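Ticket 3959 - Streaks and haze on tablet, oval meeting table
Site: Hustthorpe office, open-plan side
Opened: 26/06/2021
Opened by: Kavitha Varghese
Priority: low (see note)
Status: closed, one follow-up

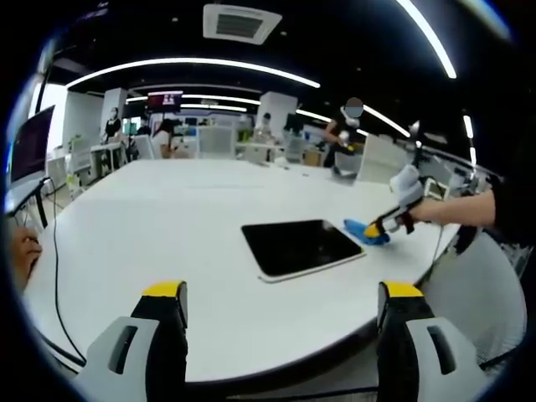 Attachment 1 - tablet on the oval table, blue cloth against right side.

REPORTED
Shared tablet on the white oval table hard to read. Gray haze over most of the glass, worse under the ceiling lights. Touch misses along one long edge. People pressing the room booking button 4 times before it takes. Already wiped with a paper towel and desk spray, made it worse.

Same complaint as last December, old ticket was 246. That one got closed with no fix written down, so starting over.

CHECKS
- Restarted. No change to touch.
- Screen brightness at max already, not a settings thing.
- Tilted it under a desk lamp. Haze is on top of the glass, swirl marks from wiping. No cracks that I can find.
- Ran fingernail along the bad edge. Sticky. Old tape glue probaly, someone had a label there.
- Asked what spray was used. Zastitz furniture polish. OK so that's the haze. It leaves a film, fine on a desk, bad on glass.

TRIED
1. Dry blue cloth only, light pressure. Took off fingerprints, film just moved around.
2. Same cloth, one corner damp with plain water. Better in the middle, still streaks when it dried.
3. Screen wipe from the Pliremus pack in the supply drawer, tablet powered off. Film came off on second wipe. Dried with a fresh blue cloth, straight strokes top to bottom. Circles leave swirls.
4. Glue on the edge - wipe held on it nearly 17 minutes total, on and off, then rubbed with the cloth. Came away in little rolls. Did not scrape it, don't scrape it.

RESULT
Glass clear from both sides of the table. Touch works on all four edges, booking button takes first press. Checked again after lunch, same.

Wiped the table too while I was there, the polish had gone on that as well and the tablet was sliding when you tapped it. Warm water and a drop of dish soap did it.

NOTES
- First cloth has polish in it now. Gone in the wash bag, do not put back in teh drawer.
- No fabric softener on the blue ones. Smears.
- Raised priority for an hour becuase Sobczak visitors needed the booking screen, then put back to low.
- Keep polish off anything with a screen, monitors included.

FOLLOW-UP
Pliremus pack is down to the last few, reorder please. Want a small sign inside the drawer lid, wipes for screens / spray for desks. Can print it myself if someone finds the laminator.

Closing. Reopen under same number if haze comes back.
KV

Hustthorpe Office Support | Contact the help desk | © 2021 | Back to top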